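Two floors of Makmont: notes from a visit, with a shopping list in mind

I drove out to the Makmont open day on Sun 8 February with a notebook, a thermos and a spreadsheet printed in type so small I couldn't read it in the parking lot. The spreadsheet was the reason for the trip. Our little outfit does housekeeping for short-stay apartments, and we've been arguing since last summer over whether to put money into automation now, later, or never. I'm on the "now-ish" side, and I came home still on it, but with a very different list of what to buy first.

Makmont has the two upper floors of an old thread warehouse. You go in past the bike racks, up a freight elevator that takes its time, and then suddenly you're in a long bright hall with a coffee cart at one end. They had laid out the day as a loop: budgets first, then the arms, then the practice rooms, then a talk. I liked that order a lot. Most places show you the shiny arm first and you stop thinking clearly right there!

The budget wall

The first stop was a wall of cost sheets, real ones from their own projects, with the numbers left in. You could stand and read them as long as you wanted. Dace Grīnberga, who plans equipment for the household side, was there answering questions, and she must have explained the same column thirty times without getting tired of it.

Her main point was that people budget for the arm and forget everything the arm touches. On one sheet there were 69 lines, and only eight of them were the robot itself. The rest was mounts, spare finger pads, cables, shelving, a second set of chargers, cleaning supplies, floor repair, storage bins, and a whole block called "props", meaning the dull household stuff you need lots of: cloths, cups, bottles, boxes.

I asked how she handles wear. She keeps a plain table with three columns (item, how many on the shelf, when to reorder) and she prices finger pads and cables as supplies, the same way we price sponges. I had them down as equipment with a five-year life, so that's one row of my spreadsheet gone already.

She also puts a line on every sheet for hours. Somebody has to set the room up, put it back, do the task, check the recordings and do it again. In her experience that line is the one managers try to shrink, and she has learned to write it in ink.

The arms

Okay, the arms were fun. There were two makes on the benches, a Voltex and a Toom, set up side by side doing the same towel-stacking job. The Toom is the slower of the two and I could have watched it all afternoon. The Voltex is quicker and a fair bit louder, which would matter to us, as half our work is in buildings with thin walls.

I won't pretend I can compare them after an hour. What I can pass on are the questions the Makmont people said they wish they had asked before signing:

Who replaces a failed joint, and does the arm have to travel to them?
Is the software license per arm or per site?
Can you buy the gripper without the arm?
What does the base weigh, and will your elevator take it?
How long are spare parts promised for?

That third question was the one that got me scribbling. A lot of the teaching material at Makmont is made by people holding the grippers in their own hands, and the arm only comes in much later. So you can spend on grippers first and put off the big purchase until you know what you want it to do. For a company our size that changes everything. It means a first step we could pay for out of a normal year.

The parts on the benches come in from a supplier called Dredetti, and somebody had a tray of worn finger pads out next to a tray of new ones. I picked up one of each. The old ones were smooth as a river stone on the gripping side, and you could feel right away why a cloth would slide out.

The practice rooms

Upstairs are the rooms, and these were my favorite part of the day. They've built small pieces of ordinary homes: a kitchen corner, a hallway with coat hooks, a bathroom, a bedroom with a very lumpy bed. We went in small groups and were asked to stay behind a tape line while people worked.

In the bathroom the job was cloths and drawers, and it's exactly the sort of thing our crews do all day long. Someone works with a gripper in each hand, and each gripper carries a cube printed with black-and-white codes so its position can be tracked. The vanity is a regular one, white, two doors and a column of two drawers, with soap and a cup up on the counter. I loved how normal it was. I've cleaned that bathroom, or one like it, more times than I could tell you. 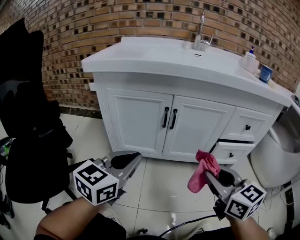
What a room costs

I had assumed a practice room would be the cheap part. It isn't cheap, but it's cheaper than I feared, and the money goes in odd places. Dace walked a few of us through the planning sheet for a bathroom and I copied down as much as I could.

Furniture is the easy bit. They buy ordinary household pieces and don't spend up. The hardware on them gets more thought: bar handles and small knobs ask for different grips, so a cabinet with both earns its keep twice over. If you're choosing between two vanities at the same price, she said, take the one with more kinds of things to pull.

Floors surprised me. Shiny tile throws back light, and light matters when cameras are doing the tracking, so they put lamps and blinds in the budget from the start. On their first room they left lighting for later and ended up paying an electrician twice. I wrote LAMPS in capitals and underlined it.

Then there's soft stuff. Cloth is hard. It never bunches up the same way again, and a drawer that catches a corner of it is a whole new problem. So they stock cloths in several colors and weights, and they wash them, and the washing is on the sheet too. The cloth order for the season was 68 pieces, which sounds silly until you picture a week of picking up, dropping, folding and stuffing.

Cables get their own line as well. Her advice was to buy them longer than you think, and to buy clips at the same time, in the same order, so the clips really do show up.

The talk, and the long view

The closing talk was on planning over the long haul, with a chart that ran all the way out to 2065. I'd take the far end of that with a big pinch of salt, and to be fair the speaker did too. The useful part was the near end. He suggested splitting any automation budget into things that will be out of date quickly (arms, computers) and things that won't (rooms, furniture, shelving, and the recordings you make if you label them properly). Buy the second group carefully and the first group late.

Somebody asked about renting. Makmont does rent by the day, room and grippers together, with a person to show you the ropes, and I had my hand up for the price list before he'd finished the sentence! It's more than a day of our van and less than I was afraid of. I'm not putting the figure here as it's only good until August and I don't want anyone quoting it back at them.

What I'm taking to our meeting

My old plan was one arm, bought this year, and everything else squeezed in around it. The new one looks like this:

Rent a room at Makmont for two days and send the crew leads, who know more about drawers and cloths than I ever will.
Price a pair of hand-held grippers, with three sets of spare pads.
Clear out the back half of our storage unit and get a quote for lighting it.
Pick up a used vanity, with knobs and handles both.
Leave the arm off the sheet until we've done all of that, then ask Voltex and Toom the five questions.

If you're thinking of going to the next one, wear flat shoes, get there before lunch, and start at the budget wall even if your group heads straight for the benches. The coffee cart only takes cards. There's a second parking lot behind the building, past the loading dock, and it was half empty when I left.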